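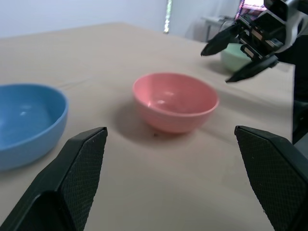
According to one early user of the file, the slippage column was no use to them until they noticed that sells carry the opposite sign to buys. They asked for this to go at the top of the README, so it has. In Valo, a positive slippage always means the price moved against the person placing the order. For a buy, that is a fill above the quoted price. For a sell, it is a fill below it, and the sign has already been flipped. Do not flip it again.

Valo: small share orders and their fills
Data card, May 2021

What it is

Valo is a table of 1969 share orders placed through two online brokers, Dundard and Larotton, from ordinary dealing accounts. Each row is one order. It holds the quote shown on screen when the order was sent, the price it was filled at, and the time between the two. Of these orders, 1677 were filled in full or in part. The rest expired, were cancelled or were turned down by the broker, and they have been kept in the table.

It was put together to look at what small orders cost once the dealing fee is set aside. Most published work on fills deals with large orders split over a day, and the results don't carry over well to someone buying a few hundred pounds' worth of one share.

Where the rows come from

The orders were exported from the account history pages and matched to a log of quotes kept on the same computer. Matching was done with Tsikata, a small script in the tools folder. It takes the last quote before the order was sent and rejects the match if that quote is more than 1000 milliseconds old. Rejected matches have a blank in quote_price and a 1 in stale_quote.

Dundard gives fill times to the millisecond. Larotton gives them to the second, so fill_delay for Larotton rows is only good to the nearest second and some of them come out as zero. We left the zeros alone.

No order is worth more than £800 at the quoted price. Larger ones were dropped before the file was made.

Columns

order_id: a number given by us, with no link to the broker's own reference
broker: D or L
side: buy or sell
type: market or limit
quote_price: in pence, the ask for buys and the bid for sells
fill_price: in pence, averaged over part fills
shares_ordered, shares_filled: whole shares only
fill_delay: milliseconds from sending to the last part fill
slippage: in pence per share, signed as described at the top
stale_quote: 0 or 1
status: filled, part, expired, cancelled, rejected
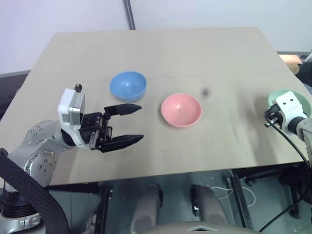 Part fills need some care. A limit order that was half filled and then ran out at the close has the status part, and its fill_price covers only the shares that changed hands. If you work out an average cost over the whole table, weight it by shares_filled. Weighting by shares_ordered makes Larotton look cheaper than it was.

Known problems

Share names have been replaced with codes, and the codes are different for each broker. You can't compare the same share across the two.

The clock on the logging computer drifted for part of the period before it was noticed. Affected rows were corrected using the broker's fill time where there was one. They are listed in clock_fix.csv.

Dealing fees, stamp duty and currency charges are not included anywhere.

Orders sent in the first few minutes after the open are over-represented. Quotes are wide then, and any average taken across the day will lean that way. Filter on time_bucket in the extra file if that matters for your work.

What it should not be used for

Please don't use it to rank the brokers. The orders were not split between them at random, and the shares held at each were different. It is also too small to train a price model on.

Changes

A second version is planned for July. It will add the quote size alongside the price and fix the rounding of fill_price for shares priced under a penny. Column names will stay as they are.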